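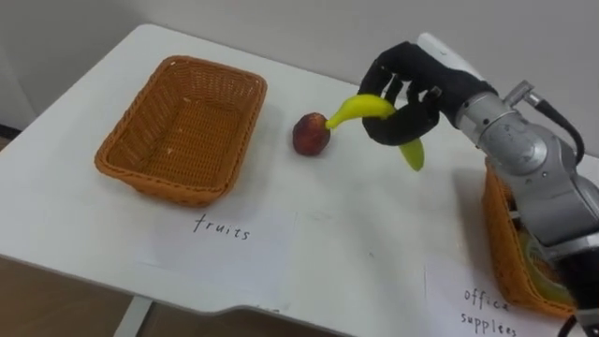 Sebastián Pereyra asked at the last session why we write the bin labels before the task starts and then forbid anyone to touch them until the run is over. He thought it slowed people down. It does, a bit. My answer takes up the first half of this talk.

(Pause. Next slide.)

Rule one. The label is part of the task. If it is handwritten, it stays handwritten. If it is misspelt – "office supplees" – it stays misspelt, and the log records it letter by letter. At Wiltenholm they corrected labels between runs and had 77 runs they could not compare with anything.

Rule two. One item in the hand at a time. The next item stays on the table until the hand is clear. A peach beside a banana is fine, but leave enough room for the fingers to close.

Rule three. Gloves. The Pultow sheet says to check the fabric at the knuckles before each block. Folds are allowed, holes are not. Change the glove after 3,000 grasps even if it looks sound.

Rule four. Cables. Slack goes on the outside of the arm, and never across a basket.

(If short of time, skip to stopping distance.)

Stopping. Nobody reaches over the table while the arm is powered. Ketill Zoëga wants a wait of 5 seconds after the stop button as well. Ladefoged has agreed, Hundivus has not replied yet.

Numbers for the slide: 614 runs checked, mostly against rules one and two. Rule four was only added in February, so leave it out of the table.

Questions. Expect one on whether soft fruit needs its own grip limit. The draft has a blank there. Ask the room what they use and write it down.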